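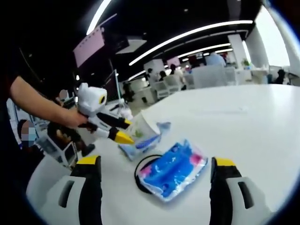 View from the Gralley hand unit: blue package between the fingers, toy and second package past it.

Gralley handheld kit for bagging work – worth it, or do I keep my money?

Posted by Abdelilah Lahlou in Grippers and Data Collection

I'm looking at the Gralley handheld gripper kit. Two hand units, the wide camera, a charging dock and a year of their cloud service, all for $4000, or slightly more than the car I drive to work. We pack small toys and accessories in clear bags, and the plan is to record people doing the picking by hand, then train a policy for the arm we already own. The arm has spent the winter as a very expensive coat rack.

The trial unit goes back Thursday. What's bothering me is the bags. Clear crinkly plastic on a glossy white table, ceiling lights bouncing off everything, and the camera sees the whole office behind it, desks, people, windows and all. The product page says the kit handles "everyday packaging," and the demo video features a cardboard box and a lemon. I have no lemons.

Specific things I'd like to know:

Does the wide lens help at all with this kind of work, or am I paying to record my coworkers' chairs?

Will the yellow tips get hold of a flat bag, or do I need something thinner?

Is the cloud service any use, or can I take the raw recordings and go elsewhere? Somebody at work mentioned Ament.

3 replies

hota
We've had two Gralley kits since last March, so I have opinions.

Keep the wide lens. It looks like a fishbowl and you get used to it. With a narrow view, the bag fills the picture as you close in and the tracking has nothing left to hang on to. Your pillars, light strips and desks in the background are what it uses to work out where the hand is. People walking through are a nuisance, but a few seated at their desks won't hurt it. Do warn them that they're being recorded. Our accounts department found out from a slide show.

The glossy table is your real problem. Reflections slide around when you move, and the software takes them for real features. We bought a gray felt mat and our lost-tracking rate dropped enough that I stopped complaining about it at lunch. While you're clearing up, get that cable off the table. If there's a black loop under the bag in half your demonstrations, the policy may decide the loop is what it's looking for.

Tips: the stock ones are fine on a bag with something in it. Go for the contents. On a flat corner of film they close very politely on nothing. Gralley sells a thinner pair. They come in a pack of 6, for reasons known only to Gralley.

As for the cloud service, you can export everything, but the button is under Account – Billing – Advanced. Draw your own conclusions.

belkadi
just buy it, its good. we got 98 percent

hota
@belkadi 98 percent of what?

belkadi
the battery

Ray in Packing
I'd hold off on the money for a day or two and do the boring test first. Pick 20 bags from your normal stock, including the ones that annoy people. Record each pick once on the bare table and once on a dull mat, then look at the tracking report for both. If the mat fixes it, you know what you're buying. If it doesn't, send the thing back Thursday and enjoy your coat rack.

Two other points. Standing bags and flat bags are different jobs as far as the policy is concerned, so record plenty of both, and some where they crowd each other. And agree on who is allowed to put things on the table while you're recording. A second hand reaching in with a toy is fine if that's how you really work. If the arm will be working alone, leave it out, or you'll end up training on a helper the arm won't have.

I've used Ament for training. Decent results, slow replies, and they want the files named their way. Ask Gralley for the export script before your trial login runs out.

Abdelilah Lahlou
Thanks, all. Mat is ordered and the cable is in a drawer. I found the export button, eventually, one click below "cancel my plan." Will post the tracking numbers when I've done both sets.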